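Two Fingers, Four Candidates
Bench trials in September put small-part grippers through 400 picks each, and the cables caused more trouble than the fingers

Glassware is a poor match for most parallel grippers. The walls are smooth, the diameters vary, and the force that holds a full beaker securely is not far from the force that cracks an empty one. When Drasent set out to pick a standard gripper for its bench automation line, it skipped the usual steel blocks and tested on the kind of items its customers handle.

Edin Đorđević wrote the test plan. Each gripper ran 400 picks, split across tubes, beakers, tongs and folded cloth. Force was held at 12 newtons unless the item called for less. A pick passed if the part was lifted, held for five seconds and set down upright within the marked zone. Cloth was exempt from the upright rule.

The Stirley two-finger unit, a stock model with flat black pads, went first. It handled tubes well and tongs poorly. Tongs lie flat and leave little for a finger to get under, and the unit dropped 66 of them before the approach angle was changed. The Kos unit, which has a shorter stroke, did better on tongs but could not open wide enough for the larger beakers.

Wrist camera placement mattered more than finger shape. A camera mounted on the gripper body sees the part until the last stretch of the approach, when the fingers block the view. From there the controller works from its last estimate. On clear parts, that estimate is often poor.

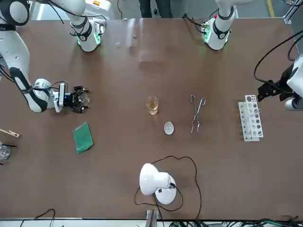
Jamila Bandara disagrees with the emphasis on cameras: a slower approach and a decent force reading would have recovered most of the failed picks on clear parts, she argues, and at lower cost than a second viewpoint.

The data partly support her. Cutting approach speed in half raised the pass rate on beakers for all four grippers. It also pushed cycle time past the limit in the plan, so the slow runs were logged separately.

Cables were the other finding. A seven-axis arm can reach the same point with its elbow in many positions, and some of those positions pull the gripper lead tight. The Stekport controller lets the user set a preferred elbow angle, which cured most of the snags. The other controller in the trial had no such setting, and its runs had to be stopped by hand when the lead caught. 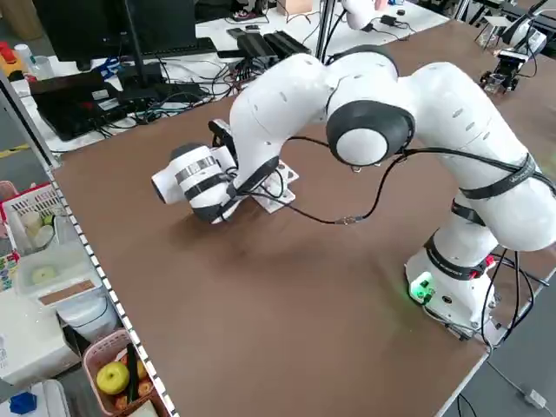
A seven-axis arm reaching down to the worktable, with its elbow high and a cable looping back toward the elbow.

Drasent has not named a winner. Zlatko Vukadinović, in charge of the purchase, wants the Stirley and Kos units run again with softer pads and the lead clipped at two points along the forearm. The pick count will stay at 400, and the tongs stay in the set.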